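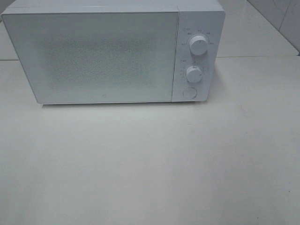
I finally got to the February open day at Prinel, the robotics lab out past Abernathy, and I'm still grinning. I figured I'd stay an hour. I left when they turned off the lights!

My favorite stop was the kitchen bench, where an arm they call Talik was learning to run a plain white microwave. Two knobs and a round button, that's all. I do it half asleep every morning, but watching a machine line itself up with a small white dial on a white panel, I started to see how hard it is (white counter too, poor thing). They had set aside 200 tries for the timer knob alone. I saw 5 of them. One slipped off the edge of the dial and the whole crowd groaned, then the next one turned it cleanly and we clapped like it was a ball game.

I asked way too many questions and got patient replies to all of them. The Vinalau people had a table by the door with gripper pads you could squeeze, and I went back twice. I'm already signed up for the next one.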